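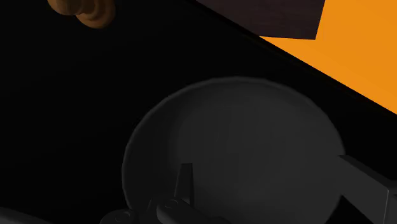
Traffic controllers, Gendham bypass

Arnura is hiring traffic controllers for the Polat Road interchange works, starting in February. The job is mostly stop/slow bat work and setting out lane closures on the Nastham side, where the new on-ramp meets the old highway.

Shifts are 6 am to 2.30 pm, with some night work once asphalting begins. You will need a current traffic control ticket, a white card and your own licence. We supply hi-vis and wet weather gear, but you bring your own steel caps.

Night shifts carry a $188 allowance. Crew who stay until the ramp opens get a $3000 completion payment. Parking is at the site compound, 200 metres past the weighbridge.

Send a résumé and copies of your tickets to Sibel Bilgin at the Gendham depot. Casual and full-time applicants both considered.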